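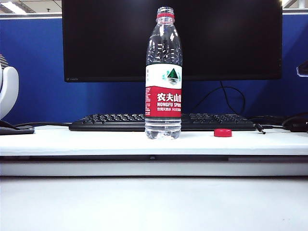 Our bottle and cap at the desk, cap off and to the right

Robot arm won't pick up the bottle cap for our class project - what are we doing wrong?

Posted by Tímea Virág in Student Projects

Hi all, first post so go easy on me. I'm in a robotics class at a community college and our team has to do a table task with a small arm. We named ours Puma (long story, the other team is Fekete and they are beating us). The task is: pick up the red cap, put it on the open water bottle, give it a turn. The judging is in July and we get 8 tries per team, with 30 seconds for each one.

The bottle part is pretty good now. Our program finds the bottle by looking for the big red part of the label, and then works out where the top should be from there. That was my idea and I was very proud of it for roughly one afternoon. The trouble is the cap. It's red. The label is also red. And there's a red ring around the neck of the bottle too, so depending on the run, Puma goes for the label, or hovers near the neck like it's thinking about it. When it does go for the real cap it comes down too far and pushes it along the desk until it bumps the keyboard.

Things we tried:
Making the color range narrower. It helped in the morning and stopped helping by 4 pm when the light changed.
Training a little detector on pictures we took ourselves. We have 4000 of them, but I'll admit most are from the same two sessions with the bottle in nearly the same place.
Lowering the speed. Now it pushes the cap slowly.

We're using the camera on a stand and a gripper with two flat fingers. We are allowed to change the fingers and the code but not the bottle or the cap. No stickers or markers either, I asked. Any ideas? I have a log file from run 1663 where it does the hovering thing if anybody wants to look at it.

3 replies

Nunden
Just paint the cap blue lol

Edit: ok I missed the part about not changing the cap. Then put a blue sheet of paper down? Red should stand out on that. No idea if your rules are ok with it.

tirnard_shop
I helped with a club that did nearly the same task, so I've made most of these mistakes already and a couple of extra ones.

First, stop asking the color to do everything. You've got three red things close together, but they have very different shapes and they sit at different heights. The label is huge, so throw out any red blob over a certain size. The ring is up on the neck, so once you know where the bottle is, block out the whole bottle, top to bottom, plus a little margin on each side. Then look for red in whatever is left. In your picture the cap is a short distance to the side of the bottle, so that alone should get you most of the way there. You'll still have trouble if the cap starts out touching the bottle or behind it. Check if your rules let that happen, and if they don't, don't spend a minute on it.

Second, the afternoon light. Fix your camera exposure and white balance by hand. If those are on auto, your red in the morning and your red at 4 pm are two different colors and no range is going to save you. We lost two weeks to this. Two weeks! Also, that bottle is clear plastic with white shine running all down it, and shiny spots move when the camera moves, so don't try to find the bottle by its outline. Using the label like you're doing is a good call - keep that.

Third, your height. A cap lying flat is really low, and if the camera looks at it from a shallow angle, a tiny error in where you think it is turns into a big error in how far away it is. I'd bet that's your pushing. Measure the desk height once with the arm itself: bring the closed fingers down very slowly until they just touch, write down that number, and never let the arm go below it plus a hair. Then you only need the camera for left/right and front/back. Do this again whenever somebody bumps the table (somebody will).

For fingers, we glued thin rubber on the inside and it made a big difference on the turning part. Flat hard plastic tends to slip on the cap when you start to twist.

Your 4000 pictures are fine but I'd trade most of them for a few hundred with the bottle moved all over, the label turned different ways, lights on and off, and stuff behind it. Yours has a dark monitor right behind the neck and my guess is that if you take that away, your detector will get confused. Try it before judging day!

And practice with the clock running. Thirty seconds is less than you think when the arm has to come back for a second grab.

Tímea Virág
Thank you!! The exposure WAS on auto, I just checked and I feel silly. We blocked out the bottle like you said, and Puma went straight to the cap five times in a row. Still pushes it a bit, we're doing the desk height thing tomorrow. Does the rubber need to cover the whole finger or only the tips?

tirnard_shop
Tips are enough. Use thin stuff, we had ours too thick at first and the fingers couldn't close evenly. And rough up the plastic with sandpaper before you glue or it peels right off.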